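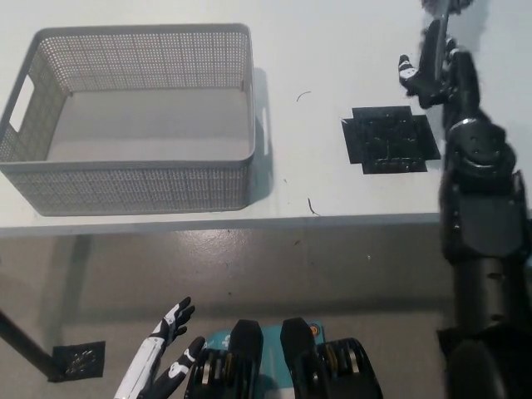

Hivard Fold Policy
Product code: HIV-F3
Supplied by Gramach Robotics

Overview

Hivard is a trained control policy for two-armed robots with fingered hands. It covers one family of jobs: picking up a flat, flexible or hinged part from a table and placing it in an open container. The policy was developed by Svenja Hagedorn and Gudrun Böttcher and is now offered to labs and integrators under licence.

The method

Thin parts lying flat are hard to grasp from above. Hivard splits the job into 3 stages: approach, edge lift and transfer. One hand works at the nearest free edge of the part while the other waits near the container. Each stage is trained on its own and the three are then tuned together, with the head camera as the only visual input. No depth sensor is needed.

Training used 400 demonstrations recorded by teleoperation. Part angle and container position were changed between recordings, and table height was kept fixed.

Results

The policy was tested in January on parts that were not in the training set. It completed 102 transfers before the first dropped part. A single-stage version trained on the same recordings dropped its first part after 10. Most later failures came at the edge lift, usually when a part lay flush against the container wall — leave a gap if you can.

What is supplied

Policy weights and configuration files
Filia calibration tool for the head camera
Sample recordings with operator notes
Setup guide (PDF, English and German)

Requirements

Two arms with fingered hands, a fixed or head-mounted colour camera and a plain, light work surface. Glossy floors are fine, but avoid strong reflections on the tabletop itself. Hand drivers are supplied through the Hinrichs interface, which must be installed first.

Not suitable for wet parts, loose film or stacks.

Page updated Jun 5, 2025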